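# Marking a shared work table with tape: how to keep the lines in place

**Meken Facilities Desk**

Our office is responsible for a shared sorting table on which cartons and other packaging are set out before recycling. The surface is divided into large squares with blue tape so that each item has a designated cell. The tape was applied in January. Several strips have since lifted at the ends, and one has torn. We would appreciate guidance on whether the grid should be repaired or replaced, and on the removal of any residue. The room is in use most days, and we would prefer to avoid a long closure.

**Osagie**

Just pull it all up and start over. Warm water and dish soap will take off the glue.

**Asero Building Services**

Full replacement is seldom necessary. We maintain 13 tables of this type and recommend the following procedure:

1. Cut the damaged strip back to sound tape with a sharp blade, keeping the pressure light.
2. Wipe the exposed surface with a damp cloth and allow it to dry fully.
3. Lay the new piece so that it overlaps the old one by two inches, and press it down from the center outward.

A torn strip should not be patched with a short piece laid beside it. The two ends seldom line up, and the loose edge catches on anything that is slid across the table.

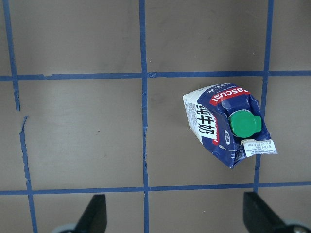
Slight waviness in a line is acceptable - the grid only needs to show which cell an item belongs in. A crushed milk carton takes up an irregular space, and it is reasonable to let one rest slightly over a line if most of it is within its square. Cartons should be emptied and rinsed before they are placed on the table, as drips work their way under the tape.

If residue remains after a strip is removed, test any cleaner on a corner first and leave it for five minutes before wiping.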